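May 2020

I know, I know, I promised the arms would be up and running weeks ago, and then I went quiet. They're bolted down! Both of them! I've been so deep in cable routing that I forgot I even had a blog, so let me catch you up.

If you're new, the short version is that I share a workshop in Trurutthorpe with a handful of other people who make things, and my corner of it has slowly turned into a home for a two-armed robot. The project is called Trodden, after the path I keep wearing between my bench and the breaker box. It's meant to handle small, light, fussy stuff, the kind of thing you'd pick up with two fingers while holding your breath.

The table took the longest, which surprised me. My first one was a folding table and it wobbled every time an arm stopped moving - you could see the whole top shiver, and then the gripper would be a hair off from where it thought it was. So I went hunting and found an old steel frame at Huerta, the salvage yard out past the rail bridge, for 44 dollars. It's rusty as anything and I love it. I keep saying I'll wire brush the legs and paint them, and I keep not doing it. The top is new and a nice pale cream, and I'm very happy I went light, as the dark board I tried first made it so hard to see what the fingers were doing.

Then came the mounting. One arm on the left, one on the right, reaching in toward each other. I had them 930 millimeters apart to begin with and it looked great, but neither one could comfortably get past the middle, so handing anything over was out of the question. I moved the left one in, re-drilled, moved it in again, and then found I'd put a hole exactly where a crossbar runs underneath. That was a whole evening gone (and a drill bit). They're closer now and the reach overlaps by a good amount.

Cables! I have feelings about cables. The arms each have a thick black one and it wants to be wherever the arm wants to be. Zip-tying everything down tight seemed tidy and was a terrible idea, it tugged at the wrist on every big turn. Now I leave a big lazy loop and it behaves a lot better. It looks messier, but I'll take it. There's still a thin white one on the floor that I need to tape down before one of us goes flying.

The grippers are where I've spent my real money. I bought a set of long tapered fingers from Jikberg, a little shop that does replacement parts, and they're lovely for getting in between things. The stubbier angular ones are better when I want a firm pinch and don't need to reach past anything. I haven't decided which style I like best, so for now I'm running one kind on each side, and I figure I'll learn more that way than by swapping back and forth every night with a tiny hex key and bad light.

What I didn't expect was how much fiddling the closing force would need. I've been through 11 settings so far. Too low and the thing just slides out, too high and you get crumbs. I tested on drinking straws first, then on dry spaghetti (so much spaghetti on the floor, sorry to everyone who sweeps), and after that I wanted something with a bit more life in it. So I've moved on to dried and fake flowers and a couple of white vases, a short one with a narrow neck and a taller one. A stem isn't straight, it isn't the same thickness all the way, and the top end is all fluff that weighs nothing and catches on everything. It's such a good test. I'm kind of obsessed.

The narrow neck is the hard part, obviously. Getting hold of a sprig off the tabletop is one job, and tipping it upright and lining it up over that little opening is a completely different one. I drive each arm by hand at a slow crawl for this, and I've saved some 355 poses already, most of them useless, with file names like "almost" and "almost2" and "no".

Next up is a proper emergency stop that I can hit with my elbow, and then a better lamp. If I get both done by July I'll be thrilled. Right now the table's all set up for another go at the short vase, so I'm off to do that.

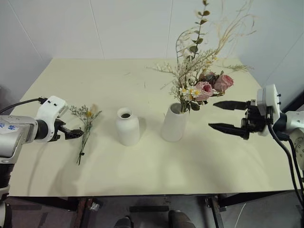
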